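4.2 Installing the Ernix backup software: preparing the host

1. Shut down the host and disconnect the mains lead. Wait 11 seconds before opening the case.

2. Lay the tower on its side and remove the side panel.

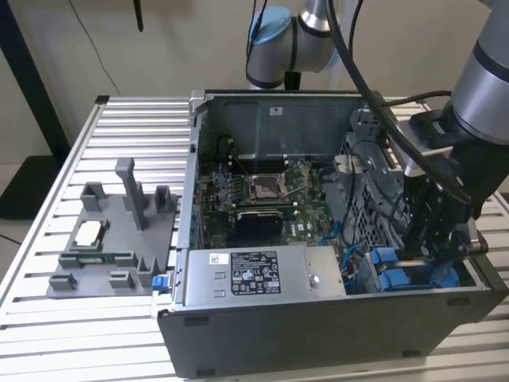
Fig. 7. Tower on its side, panel removed.

3. Fit the second drive, close the case and restart.

4. Log in as administrator and run the Ernix installer. Accept port 971 unless another service uses it.

5. Under Schedule, enter a start time and the number of copies to keep (default 2).

CAUTION: Reducing the number of copies deletes the oldest sets at once. They cannot be recovered.

Note: Error 131 means the target volume is not formatted. Format it and repeat step 5.

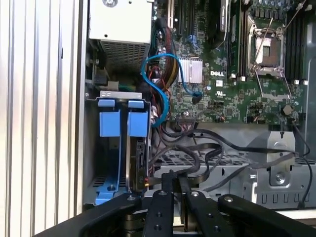

Adjoa Lamptey writes that error 131 also comes up on a formatted volume if its label contains a space, and that renaming the volume clears it without running the installer again.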